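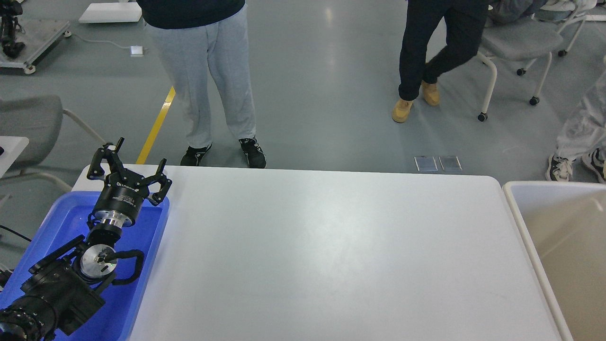
Reviews > Workshop & Packing > Tables and Bins

Hekeretti work table, with the Bawa tray and Gitby bin
Reviewed by Kwabena Acheampong
23 January 2023

I have wanted to write about this table since October and kept putting it off, partly so I'd have a few months of real work behind me and partly because it is hard to sound sensible when you're this happy with a table. It's a table! It's big and white and flat. I love it.

We run Jimlow, a small shop that buys used building bricks and board games, sorts them, cleans them up and sends them out again as complete sets. Nearly all of the job is sorting. Stuff arrives in a jumble, gets spread out, gets looked at, and goes into one thing or another. So the surface it gets spread out on matters to us a great deal more than it would in most shops, and for years we did it on two folding tables pushed together with a gap down the middle that ate small pieces for breakfast.

The arrangement now is the Hekeretti table, large size, with a bright blue Bawa tray on the left end and a beige Gitby bin up against the right. I'll take them one at a time, but they really do work as a set, and I'd probably buy all of them again in the same order.

The table

Price first. We paid $369 for the large one, delivered. The one we had been looking at before that was $765 and had a built-in shelf and a power strip, and I'm very glad we didn't go for it, as I would have filled the shelf with junk in a week.

The top is white with a flat matte finish, and that was the whole reason I picked it. Our old tables were gray with a speckle in them. If you have ever tried to find a light gray one-stud plate on a speckled gray table at the end of the day, you know what I'm talking about. On this one, pretty much everything shows up: black, red, brown, dark green, all of it pops right out. White pieces are the exception, obviously, and clear pieces can be a pain. For those I tip them into the tray (more on that below).

Matte doesn't mean dead flat to the eye, by the way. Under overhead lights there's still a faint sheen in places. It has never bothered me, and it's nothing like the glossy desk I have at home, where you get the entire ceiling light staring back at you. If you're very sensitive to glare you might want to try one in person first.

It does pick up smudges. They're faint and you have to be looking for them, but they are there, and if you're the kind of person who can't stand a mark on a white surface then you'll be wiping it a lot. I do it with a damp cloth and a drop of dish soap when we close up, and most of what we put on it comes off. Marker took longer. One streak from a cheap packing pen I have just learned to live with.

The corners are softly rounded, and this is the detail I'd tell everybody about. We all walk past that table dozens of times a day carrying boxes we can't see over. The old tables had square metal-edged corners and I had a more or less permanent bruise at hip height. I've bumped this one plenty and just sort of slid off it. My only gripe is that a box set right in the corner hangs over a tiny bit more than you expect.

Room to work is excellent. You can tip out a good-sized lot in the middle and still have space to make piles without them running into each other, and people can stand along the far side and talk you through what they want while you keep going. I had wondered if it would be too deep to reach across. For me it's fine. For my niece, who helps out at the holidays and is a lot shorter than I am, the far third of the table may as well be in another state, so she works from the end.

Putting it together

Two people, one afternoon, and a bit of muttering. The instructions are all drawings, and the drawing for the crossbar is upside down compared with the ones before and after it, so we built that part wrong and had to take it off again. All the hardware was in the box. The wrench that comes with it is junk, so use your own.

I'd also say leave the final tightening until the table is standing where it's going to live. We have a smooth gray epoxy floor, which I recommend to anyone who drops small plastic things for a living, but no floor is as level as it looks. The feet adjust by hand, and once we'd fiddled with them the wobble went away and hasn't come back. It did slide a little on that floor at first when somebody leaned on it hard. A set of stick-on rubber pads fixed that.

The tray

I very nearly didn't buy the Bawa tray, as $35 felt like a lot for a rectangle of plastic with a rim. I was wrong about that. It's probably the thing I'd miss first.

It sits on the left end of the table and it is blue. Very blue. I ordered it in that color for the white and clear pieces, which vanish on the tabletop and stand out like crazy on the tray. The raised rims go all the way around, so when you tip something out in a hurry, the round bits (wheels! dice!) run to the edge and stop there instead of heading for the floor.

The surface is brighter and shinier than the table's and it does bounce some light back at you. If that gets in your eyes, turn the tray a little, or work from the other side. I've gotten used to it.

The other nice thing about having a tray at all is that you can stop halfway. Somebody comes to the door, the phone rings, whatever, and the half-sorted stuff just stays put in the tray and doesn't get mixed into the next lot. When I need the full length of the table for a big box, I pick up the tray and carry it somewhere else, pieces and all. It bends a little in the middle if you carry it loaded by the short ends. Hold it by the long sides.

We had one small problem with it. Fine dust collects where the base meets the rim, and a cloth doesn't quite get in there. An old toothbrush does.

The bin

The Gitby bin was $49 and it's the plainest of the lot, beige plastic outside, a pale tan inside, thick rounded rims. We keep it right up against the right edge of the table and use it for anything that's finished and bagged and waiting to be boxed.

Those thick rims are terrific. I've owned a lot of cheap bins over the years and they all go the same way: the thin lip cracks, then it snags bags, and then it snags you. This one is comfortable to grab with bare hands and comfortable to lean a forearm on while you're fishing for something at the bottom. Bags slide over the edge without tearing. And because the rim is rounded, you can push it tight against the table and it doesn't scrape, which I was a bit worried about with a new white table.

The light-colored inside is a bigger deal than I'd have guessed. You can see in one glance if there's a stray bag left at the bottom. Our previous bin was black and we once sent out a set missing its whole bag of minifigures, which were sitting down there in the dark the entire time. The customer was very nice about it. I still think about it.

What I don't love is that beige isn't exactly a thrilling color, and there was no other choice when I ordered. It also has no lid. I wrote to ask if one was coming and got a friendly reply that didn't answer the question.

A few things I've learned from using them together

Work left to right if you're right-handed. Jumble in the tray, piles on the table, finished bags in the bin. I started the other way around and kept crossing my own arms. Left-handed people can just swap the ends, there's nothing about any of these that cares which side it's on.

Don't let the middle of the table become storage. It's so tempting, there's so much of it! We have a rule that the tape gun and the label roll live on the wall.

Wear decent shoes if you're going to be standing at it all day on a hard floor. That isn't the table's fault, but I did go home with sore feet for a couple of weeks after we gave up sitting on stools to sort, and a mat on my side made a big difference.

If you're only going to buy one piece, get the table. If you already have a table you like, get the tray in a color you never handle much of. For us that's this blue. For someone sorting screws or beads it might be something else altogether.

Scores

Hekeretti table, large: 9 out of 10. Loses a point for the upside-down drawing and that terrible wrench.

Bawa tray, blue: 9 out of 10. Would like it a little stiffer.

Gitby bin, beige: 8 out of 10. Make a lid, please.

I'll come back and add a note if anything chips, cracks or yellows. We're planning to order a second tray for the game side of the shop, and I'm going to see if they'll do it in green.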